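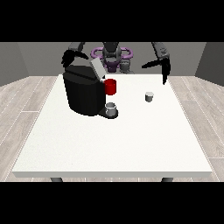
Fig. 1. The coffee pod task in simulation: lid up, pod by the opening, one mug on the drip tray.

Week 4: comparing grippers on the pod task

I've kept the task the same as last week so you can reuse your scene files. The only thing we're changing is what's on the end of the arms. Everything else stays put: same table, same machine, same two cups, same controller gains (please don't touch the gains, I will know).

The two grippers we're comparing are the Trorbridge, with long thin fingers, and the Plimusard, which is shorter and chunkier and has a softer pad model. Both load from the Cumatow menu under "end effectors". If yours doesn't show up, restart the whole thing before you email me!

Why a pod? It's small, it's round, and it has to go in upright, so you find out quickly whether your grasp is any good. A cube forgives you nearly everything. A cylinder rolls in the fingers if you close on it even slightly off centre, and then you arrive at the opening with the pod leaning over and have to decide whether to push on or back out. I'd back out, at least for the first few goes.

What I got when I ran it in August

I did 174 trials with each gripper, starting from the same set of random pod positions. The Trorbridge got the pod fully seated in 141 of them. The Plimusard managed 70, and I was a bit surprised, as I'd picked it as my favourite beforehand. Going back through the logs, most of its failures came right at the end, where the fat fingertips touch the rim of the opening before the pod has gone in far enough to drop. The grasp itself was fine - better than the Trorbridge, if anything, with hardly any slipping on the way over.

So be careful what you write in your report. "Trorbridge is the better gripper" is too big a claim. It was better at this opening, with this lid angle, using my approach path. Someone in the Ham lab group tried coming in at a slant last year and got quite different numbers.

Things to watch for

The open lid gets in the way more than you'd expect. If the planner brings the wrist in from behind, you'll clip it, and in the simulator the lid has very little friction at the hinge so it just swings. Add it to your collision list.

The other arm needs a parking spot too. I leave it open and off to the side over the table, well clear of the spare cup. Don't leave it at the default home pose, as the elbows come too close when the first arm lifts.

Cap each trial at 700 control steps. Anything not in by then counts as a fail, including the ones that look as if they're just about to make it (sorry).

For next time

Run both grippers with your own approach path and bring a table of successes and failures, with the failures sorted into grasp, carry and insert. Save a still from at least one failure of each kind if you have them. Pouring and moving the mug come in week 6, so leave those alone for now.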